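Grip fault on the right hand, January

In January our hand stopped to release things on command. Seven times it kept the fingers closed after the open signal, and two times a person pulled too early. Nobody was hurt, but Illia Boiko asked us to put the pictures on this page together with notes.

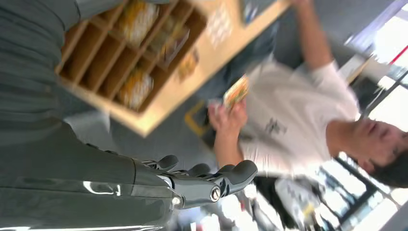
Handover position, small package near the fingertips.

The log shows that the open command arrived, but the thumb answered 59 milliseconds late. Honeylyn Agbayani compared this with the older log from the Bavesari site and found the same delay there.
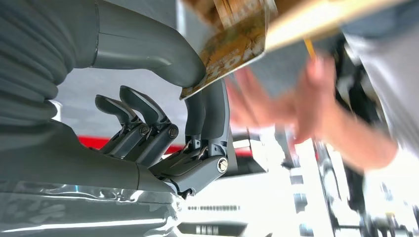

We now limit the grip force before any person reaches for the object. The stop button must be in the reach of a second person. Lev Hutsuliak will repeat the test with 1000 cycles on the new thumb cable.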